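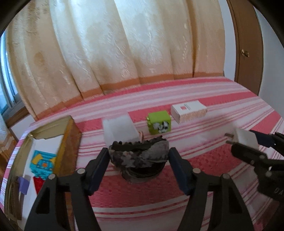
Scoring tablet / scoreboard not syncing, Cetstead ground

Feb 16, 2014
By the Cetstead scoring desk
3 min read

Status: open, workaround in place

Problem: tablet in the scorers' box runs the Tokau scoring app. Board on the far side stops updating mid innings. Total freezes, overs keep ticking. Wickets column goes blank for a bit then comes back with the old number.

First seen in the second innings of the league match against Dzene. Board stuck on 200 while the book said otherwise. Batsmen looking up at it and getting the chase wrong, umpires not pleased.

Setup: app on tablet, wifi to the Jondari controller under the board, controller to the panels by cable. Controller error log shows code 2285 every time it freezes. Not in the manual.

Tried so far:

- restarted app. Came back, froze again two overs later
- restarted controller. Same
- swapped the cable from controller to panels, no change
- forgot the wifi and rejoined. Worse if anything, had to type the password in three times
- turned off ball by ball commentary. Lasted longer before freezing but still froze

Then left it on overnight with a dummy match loaded. Fine in the morning. So it isn't just time switched on, has to be something in the match itself.
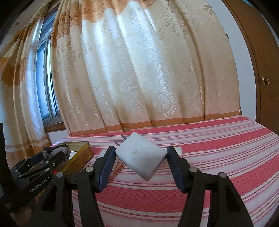 Loaded an old match file from May and stepped through it one ball at a time. Froze on a no-ball with runs off the bat. Did it again, same ball, same freeze, 2285 in the log. Skipped that ball and it carried on to the end of the innings no trouble. Wides OK. Byes OK. No-ball with nothing off the bat OK.

Looks like app sends the extras and the bat runs as two seperate updates and the controller chokes on the second one. Guessing. Update interval was set to 200 ms, changed it to 500, still froze. Changed to 800 and got through the whole file twice. Board lags a little but you'd hardly notice from the boundary.

Workaround for now: interval on 800, and if it does freeze go Settings > Board > Resend all. Don't restart the controller during play, it wipes the target and you have to put it back in by hand. Keep the paper book going whatever happens, the book is the offical score.

Still to do:

- send the log and match file to Tokau support
- ask Jondari what 2285 is
- check if the second team's tablet does it too, it's on an older version of the app
- test with a penalty runs entry, havent tried that at all

Update: second team's tablet also freezes on the same ball at 200. Leaving this open till we hear back from Tokau.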